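Firkstead Makers Help > Robots and Automation

Arm keeps faulting out when it reaches into the bin, but only on one side

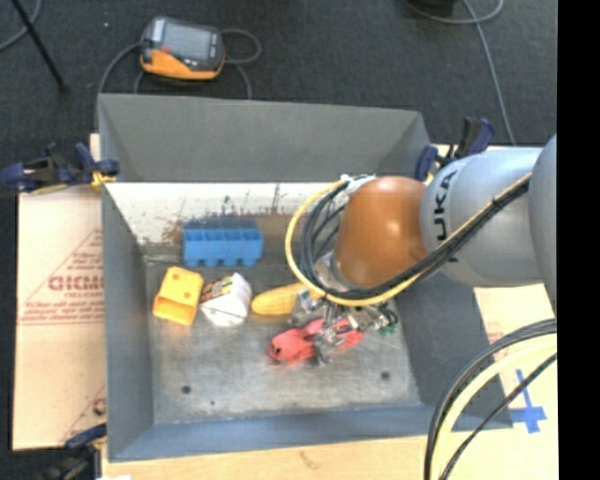 Posted by Eetu Laitinen

Hi all! First post here after months of reading, and I have a fault I can't shake. We run a bin picking cell with a KUKA arm and a finger gripper, sorting mixed objects by shape. It is such a fun project and it has been going really well, right up until May, when I changed the bin layout and let the planner pick its own wrist angle.

Since then we get a protective stop on some of the picks. The log says the measured torque on one of the wrist axes is too far from what the model expects. It happens with an empty gripper, on the way down, before the fingers touch anything. Picks near one end of the bin are fine all day. At the other end, with the wrist turned well over, it stops maybe one time in five. The last bad run gave me 1192 attempts, and 30 of the bad-end picks stopped so hard I had to jog the arm out by hand.

What I've tried so far:
Slowed the approach to half speed. Fewer stops, still some.
Re-entered the tool weight and center of mass. No change.
Checked the bin position against the planner. It matches.
Raised the torque limit a little. The stops went away for an afternoon and I didn't like it one bit, so I put it back.

The cables to the gripper run back along the top of the arm with a loop at the wrist. Could that be enough to do this? It seems like such a small force!

Bogdan Wysocka

Oh, this is a great one, and yes, it could absolutely be the cables! First, good call putting that limit back. Please leave it there. The stop is doing its job, and a higher limit means a harder hit on the day something really is in the way.

A cable loop acts like a spring. With the wrist in its usual pose it just hangs there, and the controller never notices. Turn the wrist far enough and the slack runs out, and now the bundle is pulling on a joint that the model thinks is free. Your slower speed result fits too (less torque from the motion itself, so more room before you hit the limit).

Try this. Take everything out of the bin, go to manual reduced speed, and step the wrist through its range well above the rim. Write down the torque every few degrees, going both ways. If it climbs steeply at one end and drops off again when you come back, you've found it. Then undo the nearest cable tie, give the loop more slack, and run it again. I did this on our cell at Tunska and the difference between the two plots was beautiful.

Once you know the angle where it starts, put a soft limit on that axis a bit short of it. The planner will find another way in for most picks. And look over the jacket where the bundle bends! Ours had a crack on the inside of the curve and we'd walked past it for weeks.

GrimportGreg

might be the gearbox. ours did something similar and it was the gearbox

Ruddock_1932

Agree with Bogdan on the cables. One thing to add: more slack can make a loop big enough to snag on the bin rim or a clamp handle, so run the worst pose slowly with your hand on the stop before you go back to automatic.

Eetu Laitinen

Did the test before lunch. Flat torque for most of the range and then a lovely steep ramp at exactly the end where we get stops! I've let out some slack and set the soft limit. 1089 picks since then and no stops, so I'm very happy. Jacket looks okay from the outside, but I'm ordering a spare bundle anyway.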